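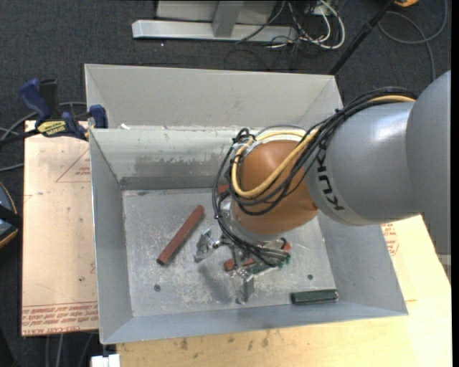

Residence diary, October, Emdale

The morning session at the Cisternas reading room opened at 10 and was given over to the parish land registers. Of the 176 entries transferred from Grustthorpe, 50 have now been compared with the printed index. The comparison shows that the index was compiled from a later copy, and that several field names were changed in the process. "Long Acre" appears in the original as "Lang Aker" until the change of tenant, after which both spellings are used on the same page.

It was agreed that the original spelling will be recorded first in all cases, with the index form given in brackets. This is a departure from the practice followed in the Grernar catalog and will require a note in the introduction. The note has been drafted and is too long.

The reading room closed between 12 and one for the midday break. I took the path along the mill stream, which remains firm underfoot in spite of the season, and ate my lunch on the steps of the old weighing house.

In the afternoon I turned to the loose sheets at the back of the second register. They are receipts for fencing and seed, and one is a list of persons owed for ditch work – the hand is poor and the amounts have faded. I was able to read the first column only. Permission to view the remainder under a stronger lamp has been requested in writing.

The heating in the guest lodging was restored by evening. Letters to Grernar remain unanswered, and a second copy of the request will be sent tomorrow with the index pages enclosed.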